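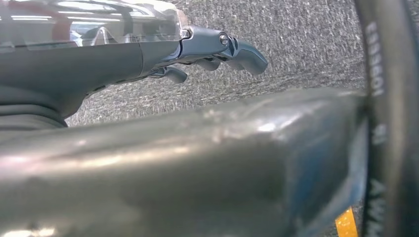

Plate brackets, carpet and a very blue rack: an afternoon at Mirkano
2026-01-10

I should say up front that I'm not a car person. I can find the washer fluid, and that's where my talent ends. But I do love a well-kept workspace, and when a friend told me there was a car detailing and small parts shop with carpet on the floor, I called that same afternoon and asked if I could come by and bother the owner.

The owner is Pongsak Jitpraphai, and he was very nice about being bothered. His shop is called Mirkano, and it sits behind a tile warehouse on a street I drove past twice. He does the small stuff: brackets, trim, stripes, touch-ups, getting a used car ready to hand over to whoever bought it. No engines. "If it drips, I send it to my cousin," he told me, and handed me a cup of tea.

We talked on our feet for most of it, mainly because the chairs had boxes on them.

I started with the carpet, obviously. Who puts carpet where the cars go?

"Everybody asks," he said. "The place was a showroom for office furniture before me. I was going to pull it all up and paint the floor. Then I spent my first week on my knees putting on front plates, and I thought, why would I pull this up?" He says it's also quiet, and that a dropped screw stays where it fell, which on his old concrete floor it never did. The downside is cleaning. He vacuums every evening and goes after the spots with a brush and a bottle of Sanano, a cleaner he buys by the jug and talks about the way my aunt talks about her good olive oil.

The whole place is 700 square feet, and I was surprised by how much he fits in — though he'd tell you he doesn't fit it in at all. He'd like me to know that it's a mess. (It really isn't!) When he moved in, four years ago, everything lived in cardboard boxes along the wall, and he'd open the same box over and over looking for the same bag of clips. The racks came later, in August, when another shop closed and was selling its shelving. He went to look at a vacuum and came home with the racks.

"My wife said, where is the vacuum?" he said. "I had to go back for the vacuum."

I asked him how he decides what goes on which shelf, and he got a lot more serious. The top shelf, he explained, is for the job he's doing now and nothing else. Whatever is going on the car gets laid out up there, at a height where he doesn't have to bend, and when the car is done the shelf gets wiped. Bins go lower down. He used to keep spare parts on top as well, and he'd reach for one thing and knock another one behind the rack.

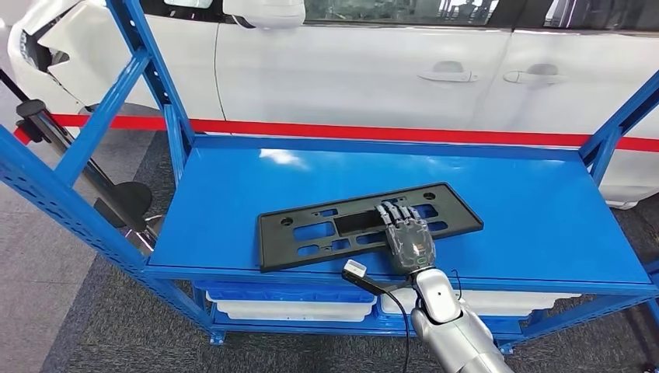 He has strong feelings about plate brackets in particular. "People think it's a piece of plastic, who cares," he said. "But it's the first thing you see when you walk up to the car. If it's crooked, the whole car is crooked." He likes a bracket with lots of openings in it, because bumpers don't agree with each other about where the holes should be, and the more choices he has the less drilling he does. He hates drilling. He showed me how he holds one up and looks at it from way back, almost at the door, before he'll commit to anything, and then he made me try it. I thought mine was perfect. He moved it a tiny bit to the left and, okay, it was better.

His usual supplier is Leinonen, which is one guy with a van who comes by with whatever he has. Before that it was a catalog company, and Pongsak once ordered the wrong size of bracket from them and couldn't send the lot back. He spent 2000 dollars on that order. He still uses them up here and there when a customer has the right kind of bumper, and he's told his cousin to keep an eye out for those bumpers, too.

Then we got onto stripes, which I hadn't planned on at all, but he lit up. He learned striping at a place called Jeltunar, where he worked before he had his own shop, from a boss who would peel off anything that wandered and make him start again from the front. He loves red on white. He thinks it's the hardest one to get right, because your eye goes straight to the edge and stays there, and he says you have to look at it from low down as well as standing up. From above, every line looks straight. Get down near the floor and you find out. (Another vote for the carpet, I guess.)

I asked what he does if he gets down there and it's off.

"I go have lunch," he said. "Then I come back and take it off."

Lunch is noodles from across the street, by the way, and there is a strict rule that it doesn't get eaten anywhere near a car with its windows open. He told me why and asked me not to print it.

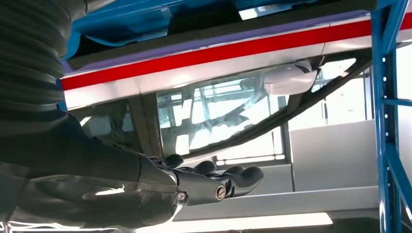 So what would you tell someone who's setting up a small shop like this from scratch?

"Buy the shelves first. I bought tools first, and I had two of everything, because I could never find the one I already had. And leave yourself enough room to walk all the way around the car without turning sideways."

He gave me a pack of leftover clips when I left, which don't fit my car. If you want to see him, call before you drive over, and look for the tile warehouse. The door is around the back, on the side with the bike rack.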